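Stripping an Old Desktop Without Regretting It

Filed under Workshop Tips, 2024-07-26

An old office tower is mostly air, dust and one screw you will never see again. It still comes apart nicely if you go slowly.

1. Lay it down first
Unplug everything, hold the power button for a few seconds, then put the case on its side with the open side up. Working on an upright tower is a fine way to practice dropping screws behind the motherboard.

2. Take out the memory, then the processor
Push the clips at the ends of the slots and the sticks pop up. For the processor, raise the lever, open the cover and lift straight up – no wiggling.

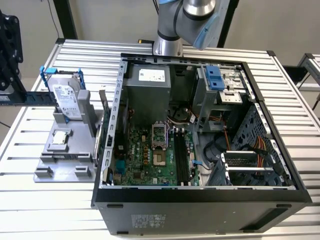
3. Leave the pins alone
With a Dell board like this one, the contact pins are in the socket itself, and they bend if you so much as look at them with a sleeve. Snap the plastic cover back on if you kept it. You didn't keep it. Close the metal one gently and work elsewhere.

4. Look for blue
Blue plastic on the drive cage usually means a latch meant for fingers. Try those before you reach for the screwdriver, and certainly before the pliers.

5. Label the cables
Masking tape and a pen. Your memory is good for 44 minutes, tops.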